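Trotness Adds Two-Armed Robot Cell for Parts Kitting at Fleury Plant

FLEURY — Feb 10, 2025 — Trotness, a maker of small gear assemblies for pumps and door hardware, has put its first two-armed robot cell to work in the kitting room at its Fleury plant. The cell lays out small parts on printed sheets before they go to the assembly benches. Until now, all of that work was done by hand.

The cell was supplied by Dridatance and runs on its Edero control software. Trotness signed the order in December after a trial at the supplier's shop. The company said no jobs will be cut as a result of the change, and the 19 people who work in kitting and assembly at Fleury will stay on at their current pay grade or higher.

Kitting is the step where gears, pegs and cylinders are picked out of stock and set in place for the next person in line. At Fleury a full shift turns out 400 kits. The parts are small and many of them look alike, and a kit with the wrong peg in it usually isn't caught until someone at a bench tries to fit it. Operators had asked for years for the job to be split up or rotated more often. Sore thumbs and tired eyes were the two complaints that came up most in the plant's yearly safety survey.

Each layout sheet is printed with outlines that show where parts belong. The robot works from the same sheets the operators use, so either one can take over a kit the other has started. Trotness chose that approach over buying molded trays, which would have had to be replaced each time a product changed. A new sheet can be printed at the supervisor's desk and put on the table the same day.
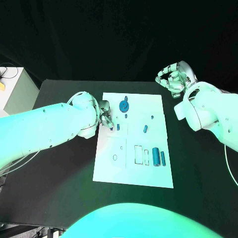

Reading time: 3 minutes

The arms end in jointed hands with fingers, and a small peg is held in a pinch grip with the fingertips pointing down at the sheet. Cylinders come in several sizes, from short ones to a tall, thick one, and the outlines on the paper differ in shape and size to match. Dridatance set up the grips for each part with help from Fleury operators, who spent part of the trial showing the engineers how they pick up a peg that has rolled onto its side.

Under the new setup, one operator per shift is assigned to the cell. That person loads parts, changes sheets, checks finished kits and clears stops. The job rotates, and nobody is asked to stay on it for more than half a shift. Six operators have finished the training course, which takes two days and is held on paid time. The rest of the kitting group will take it this spring.

The work for everyone else changes as well. Hand kitting continues for short orders and for parts the robot has not been set up to handle. Operators who used to kit all day will now spend part of the week on final assembly and inspection, where the plant has been short of people. Trotness has added a pay step for operators who are signed off in all three areas.

The cell is slower than an experienced operator on most kits, and Trotness does not expect that to change soon. Its value to the plant is that it can keep going through breaks and into the early evening, after the day shift leaves, so that kits are ready when the benches open in the morning. The company has set a target of 3,000 robot-laid kits by the end of the second quarter. Every one of them will be checked by a person before it goes to a bench.

Operators can stop the cell at any time and do not need a supervisor's approval to do so. Stops are logged by cause and reviewed with the shift at the start of the following day. The log is used to correct grips and part positions — it is not used to rate the people on shift.

Trotness will decide on a second cell after the target date. A review of strain complaints and kit errors will be part of that decision, and the results will be shared with all Fleury staff before any order is placed.

About Trotness
Trotness makes gear assemblies and small turned parts for pump and door hardware manufacturers. Its kitting, assembly and inspection work is carried out in Fleury.

About Dridatance
Dridatance builds robot cells for light assembly and parts handling. Edero is its software for setting up and running two-armed cells.

Media contact
Trotness Press Office, Fleury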